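La réparation, parent pauvre de nos politiques du logement

Tribune – 31 janvier 2021

Le débat public sur l'ameublement des logements loués se limite, depuis trop longtemps, à la question de l'inventaire. On vérifie qu'un lit, une table et des sièges figurent au contrat ; on s'interroge peu sur leur durée de vie, encore moins sur ce qu'il advient d'eux lorsqu'un ressort cède ou qu'une couture s'ouvre. La commune de Nivthorpe, qui vient de mettre en consultation son règlement relatif au logement meublé, offre l'occasion de poser enfin cette question dans des termes précis.

Le projet de règlement compte 62 pages. Deux d'entre elles seulement traitent de l'entretien du mobilier, et elles le font sous la forme d'un renvoi aux usages locaux. Or ces usages sont connus de quiconque a fréquenté une déchetterie au moment des changements de bail. Le siège affaissé est déposé sur le trottoir, un siège neuf est livré dans la semaine, et la dépense est répartie sur les loyers suivants. Le bailleur n'y perd guère, le locataire s'en aperçoit à peine, et la collectivité acquitte les frais d'enlèvement.

Au cours de l'exercice écoulé, les services de la voirie ont recensé 2758 meubles rembourrés abandonnés ou déposés en collecte. Le rapport annexé au règlement ne précise ni leur âge ni leur état. Cette lacune est regrettable. Une administration qui ignore si les objets qu'elle fait broyer étaient réparables se prive du moyen de juger sa propre dépense. Il conviendrait, avant toute autre mesure, que l'agent chargé de la collecte dispose d'une grille sommaire distinguant la structure, la suspension, la garniture et le revêtement. Ces quatre éléments vieillissent à des rythmes très différents. Un bâti sain peut porter plusieurs revêtements successifs ; l'inverse, on en conviendra, ne se rencontre pas.

La difficulté tient pour une large part à notre manière d'apprécier l'usure. Dans la pratique des états des lieux, une assise lustrée par l'usage, un accoudoir assombri, un capiton détendu sont consignés sous la même mention que la rupture d'un longeron. Le vocabulaire administratif confond ce qui se voit et ce qui compromet l'usage. Il en résulte des retenues sur dépôt de garantie contestables et, par contrecoup, des remplacements que rien n'imposait. Les bailleurs institutionnels, qui gèrent leur parc au moyen de formulaires, sont à cet égard plus exposés que les particuliers : la case cochée entraîne la commande, et la commande entraîne l'enlèvement.
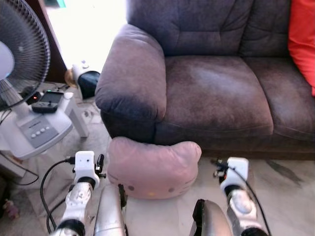 Selon Marama Gilchrist, cette présentation ferait toutefois la part trop belle au tapissier et négligerait l'occupant, qui n'a pas choisi le canapé sur lequel il s'assoit et n'a aucune raison de se satisfaire d'un meuble fatigué au motif que son bâti est sain. Elle ajoute que la réparation, lorsqu'elle est imposée par un règlement, finit souvent par devenir l'ordinaire des ménages modestes, tandis que le neuf demeure le privilège des autres.

L'objection est sérieuse et mérite mieux qu'une réponse de principe. Il serait en effet inacceptable que l'obligation de réparer serve de prétexte à la fourniture d'un mobilier dégradé. Le règlement devrait donc associer à cette obligation une exigence de résultat : un siège réparé doit offrir un maintien comparable à celui qu'il offrait lors de la première mise en location, et son revêtement doit pouvoir être nettoyé ou changé à la demande du locataire entrant. Le droit au confort et le devoir de conservation ne s'opposent que si l'on renonce à définir l'un et l'autre.

Reste la question des métiers. Nivthorpe comptait autrefois plusieurs ateliers de garniture ; il n'en subsiste que deux, dont l'un, la maison Stougaard, n'accepte plus de commandes de particuliers. M. Thaddeus Escobedo, qui a présidé la commission consultative, estime dans son avis qu'aucune obligation ne saurait être édictée tant que l'offre locale demeure aussi réduite. Nous comprenons cette prudence sans la partager. L'offre s'est réduite parce que la demande s'est tarie, et celle-ci s'est tarie en partie sous l'effet des marchés publics eux-mêmes, qui prévoient le renouvellement complet du mobilier des résidences communales tous les 9 ans, quel que soit son état. La collectivité ne peut invoquer une pénurie à laquelle elle a contribué.

L'exemple de Pravska est souvent cité, parfois à tort. Cette ville n'a pas interdit le remplacement ; elle en a différé la décision. Tout bailleur de plus de neuf logements doit y produire un devis de remise en état avant de commander un meuble neuf, et conserver ce devis au dossier. La mesure est légère. Elle ne crée ni taxe ni contrôle systématique. Elle oblige simplement à comparer, et l'on observe que la comparaison suffit dans bien des cas à modifier la commande. Mme Tayla Cartwright, dont la contribution écrite figure parmi les pièces de la consultation, relève à juste titre que le dispositif a surtout profité aux travaux modestes – reprise de sangles, remplacement d'une mousse, couture d'une housse – que les ateliers refusaient auparavant faute de volume.

Nous proposons en conséquence que l'article relatif à l'entretien soit réécrit sur trois points. Le devis préalable devrait être exigé des bailleurs institutionnels, à commencer par la commune. L'état des lieux devrait distinguer l'altération d'aspect du défaut de fonction, la première n'ouvrant droit à aucune retenue lorsqu'elle procède d'un usage normal. La clause de renouvellement périodique, enfin, devrait disparaître des marchés publics au profit d'une visite d'évaluation, dont le coût demeure sans commune mesure avec celui d'un ameublement complet.

On nous opposera la charge administrative. Elle existe, et nous ne la tenons pas pour négligeable ; les services ont déjà absorbé, au mois de janvier, la révision des barèmes de collecte. Mais une grande partie des renseignements requis est recueillie aujourd'hui sans être exploitée. Le logiciel Golance, employé par la régie pour le suivi des locations, comporte un champ consacré à l'état du mobilier. Ce champ reste vide dans la plupart des dossiers que nous avons pu consulter.

Les observations du public sont reçues au secrétariat de la mairie jusqu'à la clôture de la consultation. Elles peuvent porter sur l'ensemble du règlement, y compris ses annexes.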